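Projektbericht: Wasser am Arbeitsplatz

3. Vorgehen am Tisch

Für den praktischen Teil haben wir einen Tisch mit heller Holzplatte genommen. Darauf kamen eine Kanne mit Deckel und ein Becher mit Henkel, beide durchsichtig, damit man den Füllstand ohne Abstellen ablesen kann. Die übrigen Gefäße stammen aus dem Bestand der Teeküche Ereck.
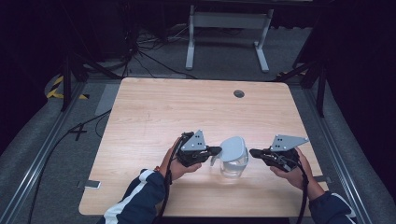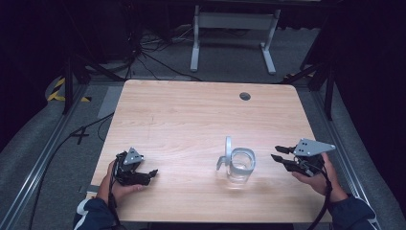 Klare Gefäße bringen nichts, wenn die Kanne zu weit weg steht, wurde bei der Zwischenvorstellung eingewandt, man trinke doch, was in Reichweite sei. Den Punkt haben wir übernommen und den Standort als zweite Größe aufgenommen.

Getestet wurden 4 Standorte: Tischmitte, Tischkante, Fensterbank und Teeküche. Beobachtet haben wir 14 Arbeitstage, jeweils in Abschnitten von 90 Minuten. Notiert wurde jedes Nachschenken, insgesamt 383 Einträge. Die meisten entfielen auf die Tischmitte, die wenigsten auf die Teeküche. Zwischen Tischkante und Fensterbank war der Unterschied klein - hier reichen unsere Daten für eine Aussage nicht aus.

Am Montag der zweiten Woche fehlt der Nachmittag, weil der Bogen nicht ausgefüllt wurde. Diese Lücke ist in der Tabelle im Anhang markiert.

3.1 Kabeldurchlass

Bei Tischen mit runder Öffnung in der Platte haben wir die Kanne mit einer Handbreit Abstand dazu aufgestellt. Tropfwasser soll nicht in die Öffnung laufen. Für Tische ohne Öffnung gilt die Vorgabe nicht.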